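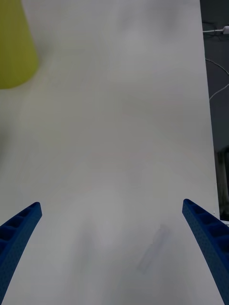 Laxdal, May

Most of my Saturday went into picking up one cylinder and putting it down again. It is yellow-green, it has no label on it, and by the middle of the afternoon I was seeing it with my eyes shut.

The goal is 900 episodes of a single pick and place before the end of the month. One episode means the arm starts at home with the fingers open, I drive it to the cylinder, close, lift, move, set down, open, go home. Then I press the pedal to save, or the other pedal to throw it out. I got 50 good ones done before lunch and was pleased with myself until I started watching them back.

The software is Cekine, which I have used for a year or so and mostly like. It plays the wrist view next to the joint positions, so you can scrub through and see what the policy will have to work with. In the opening view of one episode the cylinder is jammed up in the top left corner, with only its right side and part of the bottom in view. The fingers are wide apart and everything between them is white table. I know where the cylinder is because I'm sitting beside it. The policy gets a slice of yellow-green and a shadow.

I asked Khrystyna-Mariia Hnatiuk whether I should throw out starts like that. She trained the last two models on this arm and has a better feel for it than I do. Her answer was to keep them, as long as the object is at least partly visible, and to record more of them. Her last run did well when the object began near the middle of the view and wandered off whenever it began in a corner. She went back through her data and found that she had been setting the thing down in the same comfortable place nearly every time. I checked mine and I had been doing the same.

So the afternoon plan changed. I wrote out a list of start positions, shuffled it, and taped it next to the keyboard. Left corner, right edge, far side, close in under the fingers. It is slower, and I get more rejects because the long reaches make me clumsy with the leader arm. The rejects go in their own folder. I haven't decided what to do with them.

The other thing I keep going back and forth on is the tabletop. It is white and slightly glossy, and it picks up soft gray patches and smears that could pass for something lying there. Hnatiuk's view is that a model trained on enough of this learns to ignore it. Mine is that I would like to give it less to ignore. I tried a matte sheet from the Hulero kit for a few episodes and then took it off again, because the demo table at Drarnus is the same glossy white and I don't want to train on one surface and show on another.

I do want to vary the light, though. So far I've recorded with the overheads on and the blind down. Next session I'll do a block with the blind up and a block with only the desk lamp, and tag them so they can be pulled out if they hurt.

A few notes for myself:

Wait a full 2 seconds at home before moving. I was clipping the start.

Don't correct a grasp by nudging the cylinder along the table. Open, back off, try again, or reject it. The nudges look fine on playback and then the model copies them.

Stop every 50 and look at the recordings. I let it go much longer than that once and lost a whole block to a wrist camera that had stopped updating.

There is talk of going to 2000 episodes if the first model comes out decent. I'd want a second person on the leader arm for that, partly for my shoulder and partly because everything in this set so far moves the way I move — slow on the approach, a bit hasty on the release. Hnatiuk has offered to take some evenings. I'll have the shuffled list printed for her by then, and probably a better chair.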